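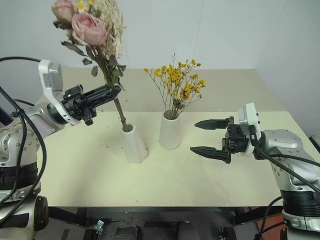

Salcedo Dried Flowers
Minutes of the monthly shop meeting
December 3, 2025, back workroom

Chair: Jacinto Aguirre
Present: front counter, workroom, deliveries, website
Absent: bookkeeping (notes sent ahead and read under item 5)

1. Minutes of the last meeting

Accepted with one change. Under "Storage," the shelf by the sink should read the shelf by the back door. Nothing is to be stored by the sink, as agreed in May.

2. Table arrangements for the holidays

Jacinto went over the pair of arrangements being offered for dining tables and sideboards. The pair is two white ceramic vases set close together, one tapered and one shorter and rounder. The tapered vase takes the rose bouquet: pale pink roses, the fluffy cream grasses, a few of the tiny yellow blooms, and dark green dried leaves. The round vase takes only the small yellow and orange flowers on thin brown stems, left to fan out over the rim.

Front counter said customers like the yellow vase more than we expected and several have asked to buy it without the other one. Agreed to sell the vases singly as well as in pairs. Price for the pair stays at $80. Single prices to be worked out by Jacinto and put on the tags before Saturday.

There was a long discussion about the stems. The workroom has been leaving the woody stems long. Deliveries would like them shorter because the long ones catch on the inside of the box. The workroom's view is that a short stem lets the bouquet drop down into the vase and the leaves end up bunched on the rim. Left as is for now. Deliveries will try the taller boxes from Cloduvico first and bring the question back if that does not help.

The website still shows last year's arrangement in the blue pitcher. To be taken down this week.

3. Workroom table

The cream-white table gets covered in bits of petal and crumbs whenever dried stems are handled on it. It is worst around the vases and toward the back, by the wall. The point was raised that this is also the table we use for wrapping, and two customers have mentioned finding crumbs inside the tissue paper.

Agreed:
Brush the table down before any wrapping starts, and again at closing.
Lift the vases to brush under them. Do not brush around them.
Use the soft hand brush first and the damp cloth second. The damp cloth alone smears the yellow bits.
Tissue paper stays in its drawer until the table is clean.

The workroom asked for a second hand brush so the counter does not borrow theirs. Approved.

The question of a cloth or paper cover for the table came up again. Front counter is in favor, workroom is against it since a cover slides when a heavy vase is moved. No decision.

4. Supplies

Vases. The Pindurard delivery came in short by 3 of the tapered vases. They have been told and will send the missing ones with the next order. Two of the round vases had a rough spot on the base. These can be used in the shop window but should not be sold.

The tapered vases are not perfectly regular and this has come up at the counter. They are made that way. Staff should say so if asked, and let the customer pick from what is on the shelf.

Roses. The pale pink are holding up well. The workroom asked that open roses be kept apart from the closed ones in storage, as the open ones lose petals when anything leans on them. Jacinto will clear a drawer.

Grasses. The cream grasses shed more than last season's. A light coat of hairspray was suggested and tried on one bunch. Some felt it went sticky. The workroom will test another bunch with less and report next month.

Zornby has raised its minimum order for ribbon. We have enough tan ribbon to get through January, so no order until then.

5. Money

Bookkeeping's notes were read aloud. Workroom supplies last month came to $218, mostly vases and tissue. Please put receipts in the blue envelope and write on the back what the item was for. Two receipts from the hardware store had nothing on them and could not be matched.

6. Evening workshop

The evening workshop is full, with 30 places taken. People will make a single vase each and take it home. The yellow and orange flowers will be used for this, as they are the easiest to place and the stems do not need wiring.

Front counter asked whether the stems should be cut ahead of time. Agreed to cut them ahead, and to leave one uncut bunch at each table for anyone who wants to try it. Shears are to be counted out and counted back in.

Workroom will write a half-page care sheet to go home with the vases: keep out of direct sun, keep out of the bathroom, no water, dust with a dry paintbrush. To be ready for printing by the end of next week.

7. Other business

The light over the back door is still flickering. Jacinto has called the landlord and will call again.

Deliveries reported that the van key is sticking. A spare is on the hook in the office.

A customer left a green scarf on the counter. It is in the lost and found box.

Next meeting first week of January, same place. The website will take the minutes.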